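## 5. Recording Demonstrations: Folding Carton Task

This section covers the collection of demonstration episodes for two-arm carton handling with the Stitilden recorder. It assumes that both arms are mounted, that the wrist cameras and the fixed camera have been calibrated as described in Section 4, and that the Prulletti control software is running on the host.

An episode is one complete attempt at the task, from the start pose to the stop command. The Bistura training set for this task calls for 700 accepted episodes. Rejected episodes do not count toward the total but are kept on disk.

### 5.1 Preparing the station

1. Set both arms to the start pose with the command `home both`.
2. Confirm that the emergency stop is within reach of the person handling the cardboard. The operator at the controls must have a separate one.
3. Place the cardboard on the work surface. Taped seams may face up or down, but record which in the `surface` field.
4. Open both grippers fully and check the fingertip pads. Replace any pad that has come loose or is worn through.

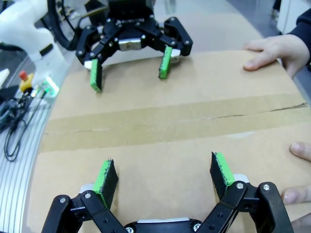 5. Start the recorder and wait for all streams to report `READY`. If a stream is still missing after 11 seconds, stop the recorder and restart it. Do not begin an episode with a stream missing - the file will be written, but the import tool will refuse it.

**CAUTION:** The person handling the cardboard must keep fingers out of the space between the two jaws whenever the arms are enabled. Grip force is limited in software only.

### 5.2 Recording an episode

1. Enter the task label. Use the labels in the Kneath task list exactly as written, in lower case.
2. Press **Record**. The timer starts at the first arm movement.
3. Move one gripper to the flap and close the jaws on the material. Keep the other arm clear until the first grip is firm.
4. Complete the motion at a steady pace. Short pauses are acceptable. Pauses longer than 5 seconds will cause the episode to be flagged for review.
5. Release, withdraw both arms and press **Stop**.

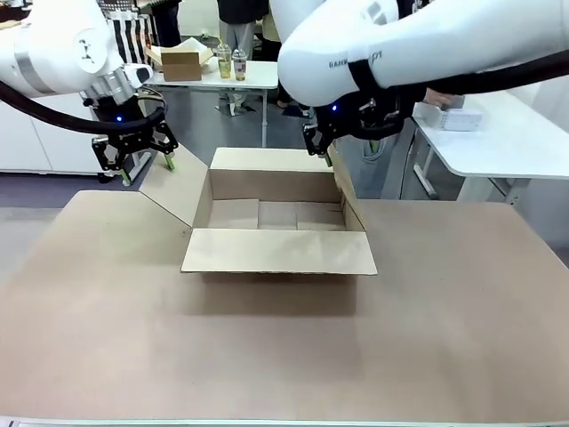
Variation between episodes matters more than speed. Change the position and angle of the carton from one episode to the next, and alternate the arm that makes the first contact. Holding the right flap by its upper corner with the right gripper, while the left gripper waits open above the left flap, is a valid state and should appear in the set. So should the mirrored case. Background objects do not need to be cleared from nearby tables, provided that they stay outside the reach of the arms.

**NOTE:** Do not repeat a failed grasp more than twice in one episode. Let the episode end and mark it `fail`. Failed episodes are used to train the success detector.

### 5.3 Hand-held presentation

Some episodes call for a person to present the board to the gripper. These are stored under the separate label `present board`.

1. Hold the board by the edge farthest from the gripper.
2. Tilt the board so that at least one face is open to the jaws. Both the brown and the white face should be used over the course of a session.
3. Keep the board still until the jaws have closed, then let go on the operator's call.
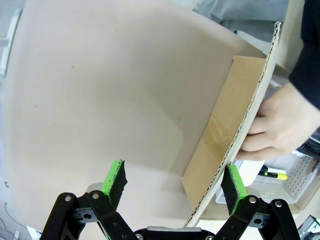 ### 5.4 Checking and saving

After each episode, the recorder shows a playback window with all camera views side by side.

- Confirm that the views are in step with each other. A lag that can be seen by eye is grounds for rejection.
- Confirm that the gripper opening trace is continuous.
- Select **Accept**, **Fail** or **Reject**. The choice can be changed until the session is closed.

The recorder divides a session into blocks of 2,000 MB. When a block is full, the current episode is completed before a new block is opened. Do not disconnect the storage drive until the status line reads `SYNCED`.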